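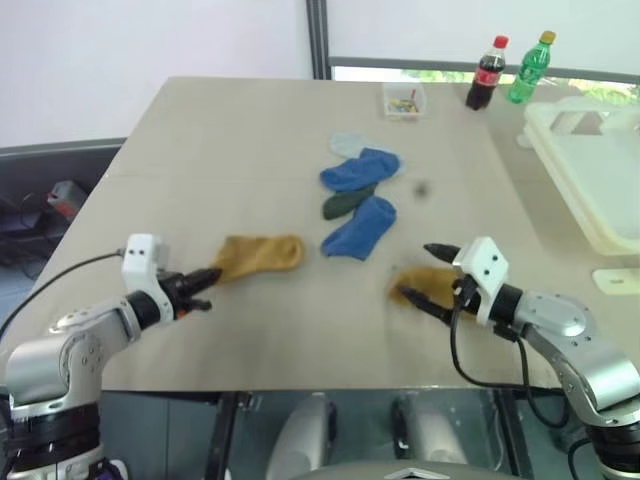
**Mercy Koech:** Eu dobro uma meia dentro da outra, em bolinha, e pronto. Quem faz aquele rolinho apertado tem tempo a mais!

**trosten46:** Discordo, Mercy. A bolinha dá cabo do elástico. As minhas Herkis ficaram com o cano largo numa estação (e não foram baratas). Agora deito uma sobre a outra e dobro em três.

**Mercy Koech:** Em três abre-se tudo na gaveta – já tentei.

**ballo_300:** Eu separo primeiro por cor, na mesa, e só depois procuro os pares. As amarelas saem logo, o pior são os azuis parecidos.

> o pior são os azuis parecidos

**trosten46:** Isso! E a azul-clara sem par, fica onde?

**ballo_300:** Num saco até dezembro. Se o par não aparecer, vira pano do pó.

**Mercy Koech:** Até dezembro?? Eu dou-lhe duas lavagens. Alguém já usou aquelas molas da Mägi para lavar os pares juntos?

**ballo_300:** Usei, largam na centrifugação. Fiquei com quase 46 molas e as meias soltas na mesma.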